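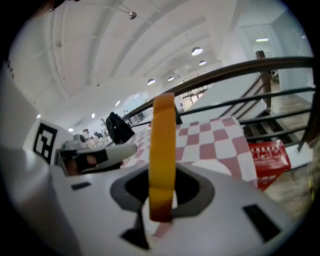 Roll of orange-yellow tape, standing on edge.

How to Grease and Set Up an Old Baler Before Storage

By the Merrick Farm Shop desk
16 November 2022

Quick one, weather's closing in. This is for small square balers, the older pull-type ones. Ours is a 1947 Olel. Newer machines are close enough, but check your book.

What you need: grease gun, rags, stiff brush, wire cutters, can of light oil, a pair of blocks.

First — tractor off, key in your pocket, flywheel stopped. Every time. No reaching in while anything is turning.

Get the last bale out of the chamber. Cut the twine and pull it apart by hand if it won't push through. Old hay left in there draws water and rusts the floor.

Brush out the pickup, then the feeder area. Look for twine wrapped on the shafts. Cut it off, don't yank.

Now grease. Our baler has 12 fittings, yours may have more. Wipe each one first or you just pump the dirt in. Stop when you see clean grease come out. If a fitting won't take any, swap it out now, not in June.

Knotters next. Blow off the dust, then 2 pumps each, no more. Wipe the bill hooks with an oily rag so they dont rust. Check the twine knife while your there. Dull knife, bad knots.

Back off the tension springs on the bale chamber. Write down how many turns so you can put them back the same.

Chain: light oil, turn the flywheel by hand, oil again. Look for stiff links.

Tires up to pressure, then block the axle. Park it under a roof if you have one. If it's a tarp, leave the ends open for air.

Pull the shear bolt and look at it. Bent — replace it. Keep spares in the twine box.

Last updated: November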